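Herodside Flower Table – Progress Report to the Rocha Fund
Prepared by Annelies Hendriks
2 May 2025

Summary

The grant pays for artificial flower arrangements in the shared rooms at Herodside, for the tables where they are put together, and for the materials. Work started in January. The first set of arrangements is in place on the ground floor and the second set is under way. We are inside the budget, with one change to report under Spending. The upstairs rooms are behind schedule and we are asking for a little more time on those.

Work since the last report

In the last report I said that the stems were being kept in shipping cartons and that this was slowing everything down. The cartons are gone. Stems waiting to be used now stand upright where they can be seen, sorted by color as far as the space allows. Long stems tangle when they are laid flat, because the leaves catch on each other, and we lost several leaves that way in the winter.

We also changed how the table is set up. It used to be a bare surface with everything in one pile in the middle. The table now has a printed cloth on it, with vases toward the back right, a mesh file organizer in the back left corner for flowers, and a white metal basket hung from the rail at the back. The organizer was meant for paper, but flowers lean well against the upright compartments and it costs much less than a florist's rack.

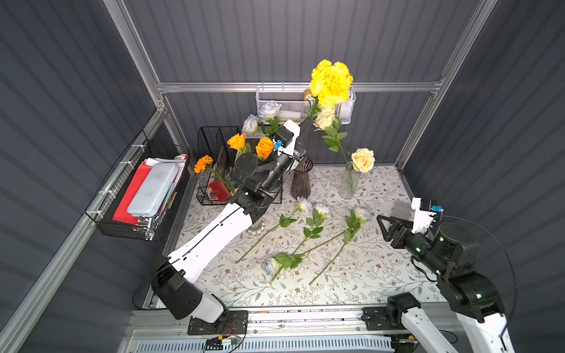 The cloth was chosen for a practical reason. We want to see an arrangement against the kind of background it will have in the lounge, where the curtains and chair covers are patterned. Arrangements that looked full on a bare table looked thin once they were moved, and we had to redo them. Since we started using the cloth there have been fewer of these second rounds.

Vases are the part of the project that has needed the most thought. Clear glass shows the stems, so the stems have to be trimmed to the same length and any wire ends have to be covered. A tall, narrow, dark vase hides all of this but takes fewer flowers. We plan to use dark vases for single tall blooms in the hallway and keep clear glass for the dining room, where people sit close and like to look at the whole thing. Emmett Gallagher has drawn up a short list of which vase goes in which room and I can send it on request.

Colors

The first plan called for one color per room. We dropped that in the spring after comments from residents, several of whom found the all-white arrangements cold. The current palette is orange with white and cream, plus some pale roses with blue in the petals. Yellow is used as an accent, one bloom at a time. The orange roses we have shade to a lighter color at the edge of the petals, and they sit better beside cream than beside pure white, so the cream roses are being used up faster than planned. 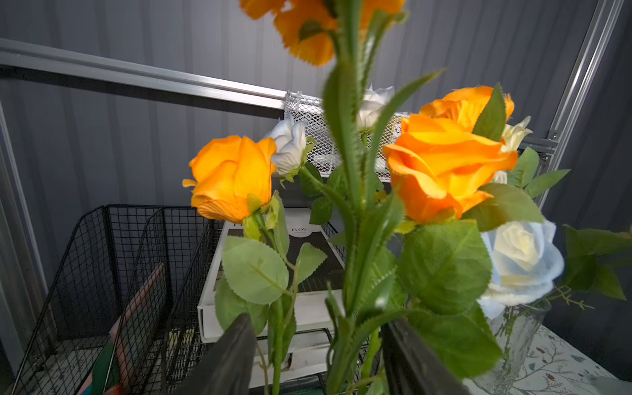

Mixed bunches take longer to put together than single-color ones. The open roses go in first and face forward, then the tighter ones fill the sides, and the leaves are spread last. The leaves need bending by hand before they look right, and the broad ones tend to cover the blooms below them if they are left as they come out of the package. Some of the narrower foliage has a faded tone. We are keeping it, as a few paler leaves break up the bright green.

Spending

Spending to date on stems and foliage is $781. Vases and storage came to $300, which includes the organizer and the hanging basket. The one change is the supplier. Stallent stopped carrying the long-stemmed roses in cream, and we moved that part of the order to Jitura. The price per stem is slightly higher but delivery is included, so the total is close to what we had before. The first Jitura delivery had bent stems in one bundle, and they were replaced without charge.

We have not yet touched the $40 set aside for labels and cleaning supplies. Dust will be the main upkeep cost after the project ends, and I would like to keep that money for a soft brush set and a trial of washing the petals.

Delays

The upstairs rooms were due to be finished by now. The hallway shelves there have been repainted and we did not want to put anything on them too early. Work on those arrangements has started at the table, but none has been moved up.

Next steps

– Finish the mixed orange and cream bunches for the dining room.
– Place tall single stems in the hallway once the shelves are ready.
– Order more cream roses and a small number of yellow ones.
– Write the cleaning instructions, 3 pages at most, for the staff who will look after the arrangements.

We ask the Fund to agree to a later finish date for the upstairs rooms only. No extra money is requested. Questions about the accounts can go to Emmett Gallagher, and anything else to me.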